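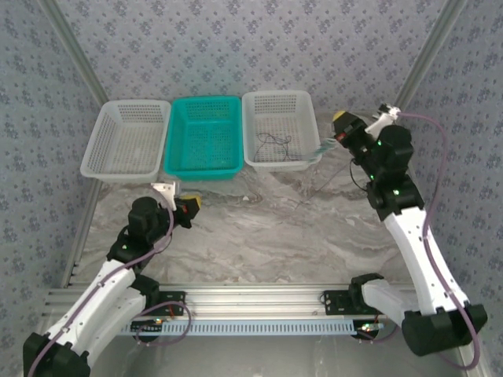 Three of our mesh baskets on the marble-patterned table, cables on the right

Hi, and welcome to Trornitz! I'm the person who answers the emails, packs most of the orders and (when the delivery van can't find us) stands in the road waving. We sell baskets, bins and drawer trays for sorting small stuff at home, and we teach a little evening class on it too.

I started with a kitchen drawer. It held phone chargers, dead batteries, a tape measure, two tape measures if you dug, and a wad of cords that I'd moved through three apartments without ever untangling. One wet October I tipped the whole thing onto the floor and sorted it into berry cartons from the grocery store. It worked for a month and then the cartons went soggy under the sink. So I went looking for something sturdier, bought far too many, and sold the extras to my neighbors.

Plastic mesh is still what I reach for first. You can see what's in it from the side, crumbs and dust fall through instead of collecting in the corners, and it rinses clean in the tub. We carry the rectangular ones in a translucent white and in a turquoise that I was sure would never sell — shows what I know, it outsells the white every spring. I like one bright basket in a row of pale ones. In my house the bright one is for things that have to leave the house again, like library books and somebody else's Tupperware.

Cables get a basket of their own, always. Please don't buy a fancy cable box until you've tried this! Throw them all in, loose, and once a season sit down with a cup of coffee and pull out whatever you can't match to a gadget. The thin ones knot up no matter what you do, so a twist tie on each is plenty.

Our shop is at 386 Mukanside, up the stairs next to the shoe repair. The drawer trays are our Fusis line, which come in 6 sizes, and the deep bins with lids are called Patwary. As of 2021-07-14 we've shipped 2,075 orders, and I still get a kick out of every one.

The evening class takes 11 people at a time. Bring one drawer's worth of mess in a bag (really, bring the bad one) and we'll lend you baskets to sort it into. You can buy them afterward or leave them on the table, either is fine.

Questions about sizes go to the contact form. Measure the inside of your shelf first, and don't forget the hinges.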